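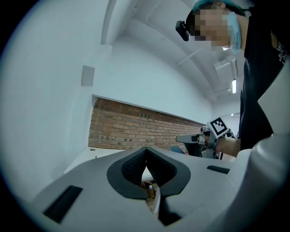 8 minute read

The Second Pair of Hands

By the time they gave us the grippers, we had already been told twice that they were not about replacing anyone. The first time was a letter. The second was a man from Rirkel who stood by the kettle and said it again, looking at the kettle.

I had been at Basstead for long enough to remember the Prato line going in, and the Prato line was not about replacing anyone either. There were more of us at the benches before it than after.

So I put on the cap, because the caps were compulsory now, and the strap with the little camera on it, and I picked the thing up by its handle. It was heavier than my hand. I had spent half my life learning to feel when a part was seated properly, that small give under the thumb, and now there were two rubbery pads between me and it. I dropped the first one. I dropped the second one.

'Don't worry,' said the trainer. 'It learns from those too.'

'What does it learn?'

She thought about it. 'What not to do.'

The target was 400 good picks a shift. A good pick was one where you took the part up, carried it over and set it down without stopping to think. They did not like it when you stopped to think. Weldu, the program on the office screen, marked the pauses in orange, and at the end of the day you could go and look at your orange if you wanted. I went once. There was a long stretch after lunch when I had been wondering about my daughter's boiler.

The odd thing was how quiet the bench became. We used to talk all day with our hands going. With the grippers you had to watch the tips, and so did whoever was next to you, and we stood with our heads bent like people reading the same notice. If someone told a joke it showed up as orange.

My neighbour at the bench took to it. He was young and had good wrists, and in the second week he did 916 in a shift and they gave him a voucher for the canteen. He bought us all a pudding with it. I asked him over the custard what he thought would happen when the machine could do it as well as he could.

'They'll need someone to look after it,' he said.

'One someone?'

He scraped his bowl.

I won't pretend I hated it. Some mornings I caught the angle just right and the part came up sweetly, and I felt the old pleasure, a bit muffled, like music through a wall. Then I would remember who else was getting it. Every good one I did went off down a wire to the people at Rirkel, and I was paid the same for it as I had been for the ones I kept.

In November the letter came round asking who would like to stay on for the next stage. It did not say what the others would be doing. It said that the bench had given 1770 hours of skilled handling, and thanked us for our generosity, which was a word I had never seen in a letter from Basstead.

I read it standing up, with the gripper still in my other hand. Then I put the letter on the bench and tried to pick it up with the pads. Paper is difficult. It slid, and folded, and slid again, and the trainer came over to see what I was doing.

'That's not one of the tasks,' she said.

'No,' I said, and went on trying.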